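Hedvig Sjögren would like it known that she did not set out to become an authority on lost property. She answered a small ad from the Utetti ferry line because the job came with a parking space.

"I thought it would be umbrellas," she says. "It is mostly umbrellas. I was right about that."

Her office sits behind the ticket hall in Engebretsen, between a vending machine and a door marked Private that leads to a second vending machine. In an average summer she logs 700 items, and she can tell you that 316 of last year's were never claimed. Among them were a trombone, a wedding cake topper and one very good winter coat, handed in during November by a passenger who must have been tempted.

"People ring up and describe what they wish they'd lost," she says. "A man told me his bag was leather. I had his bag in front of me. I said, could it possibly be nylon? There was a long pause."

She keeps things for 90 days, a limit she inherited and enforces unevenly. Phones go to the police. Single gloves go in a drawer she calls the waiting room. Books she reads first, and she has opinions on what gets abandoned halfway across the strait.

Then there are the toys, which have no deadline at all. Sjögren says she never wrote that rule down, so her manager can't object to it.

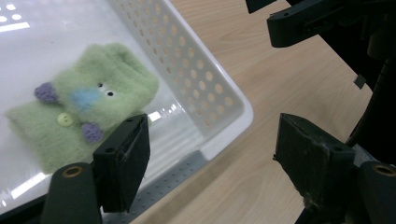
"A grown-up will give up on a laptop after two calls," she says. "A parent looking for a rabbit will call every morning for three weeks. I had a father drive up from Tellier, four hours, for a bear with one leg. He didn't even get on the ferry. He signed the form and drove home."

Has she ever lost anything herself?

"My keys, in this office, in March," she says. "I filled out the form. They haven't been handed in."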